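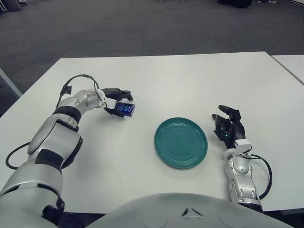 Hurnent Community Center Swaps Dinner Sets at Winter Exchange

The Hurnent Community Center will hold its second tableware exchange of the year later this January, with more space for donors and a separate table for items that need to be checked before they go out.

The exchange lets households in Hurnent and neighboring Birkett drop off plates, bowls, mugs and serving dishes they no longer use and pick up others at no charge. Anything left at the end of the day goes to the Uroncombe pantry, which puts together kitchen boxes for people moving into their first apartment.

Organizer Farah Wattimena said 817 pieces changed hands at the last exchange. The goal this time is 1,000.

"Plates go first, then mugs," Wattimena said. "We always end up with a lot of gravy boats. If you want a gravy boat, come any time."

Items will be set out on white tables in the carpeted room at the back of the building. Single plates are welcome as well as full sets. A round teal-green plate with raised rings around the rim is the kind of piece people often bring in on its own, Wattimena said, and odd plates in a strong color tend to be claimed within the first hour.

Donors are asked to wash and dry everything at home. Chipped or cracked pieces cannot be taken. Knives should be left at home, but other flatware is fine if it is bundled with a rubber band. Small electrical items such as toasters and kettles are not part of the exchange.

Donors should also look inside jars, mugs and lidded dishes before handing them over. Prasetyo Ngui, who runs the check-in table, said loose change, keys and packets of mints or gum regularly come in with the dishes. Found items are kept at the front desk for 2 weeks.

"I had one sugar bowl with a whole set of cuff links in it," Ngui said. "The owner came back for them the same afternoon."

Each household may take up to 10 pieces in the first hour. After that there is no limit. Newspaper for wrapping will be provided, but visitors should bring their own boxes or bags. The center ran out of boxes last time and does not plan to supply them again.

Drop-off opens at 8:30 a.m. and the exchange starts at 10 a.m. Donors do not have to stay, and visitors do not have to bring anything in order to take something home. Parking is free in the lot on the Birkett side of the building. The Stomelcombe bus stops across the street.

People who cannot carry heavy boxes can call the front desk ahead of time and have someone meet them at the curb. The date will be posted on the center's door and in the Hurnent library once the room schedule has been set.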